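Collecting Folding Examples at Bamport: speaker notes
Iltell project, 20-minute slot plus questions

Slide 1. Title
Say hello, say which group we are. Skip the history of the lab. Mention that the slides will be on the Zivitz page by tonight.

Slide 2. What we are collecting
One task: flatten and fold a T-shirt with two arms. A person drives both arms, we record the whole thing, and the recording is one example. So far we have 2,839 examples that passed review. Another 457 were thrown out. Give both numbers, people always ask for the second one.

Slide 3. What counts as an example
Starts when the operator presses the pedal, ends when both grippers are clear of the shirt. A dropped sleeve is fine if the operator picks it up again. We keep those on purpose. A model that only sees clean folds has no idea what to do with a bad one.
Pause here and let them read the reject list on the slide.

Slide 4. The table
Cloth over the table, shirt on top, one arm from each side. Point to how close the two greens are. The Esposito set used dark shirts on a white table and the policy trained on it did badly on anything pale. We now include low-contrast pairs in every session. Point to the white fingers and the bunched sleeve at lower left.

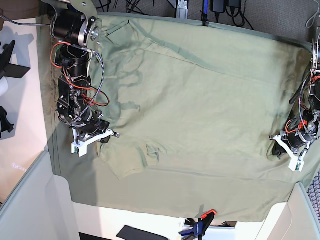
Slide 5. Operators
We have 5 trained operators. Each one folds a little differently and we leave that alone, within limits. Sleeves first or hem first, either is OK. Switching halfway is a reject.
Sessions are kept short. Reject rates went up near the end of long ones.

Slide 6. Review
Each recording gets watched once at double speed. Takes about 11 seconds per example. Labels are keep, reject, or ask. If short on time, go straight to the chart.

Slide 7. Next
More shirt sizes, then towels. Long sleeves wait until December.
Leave this slide up for questions.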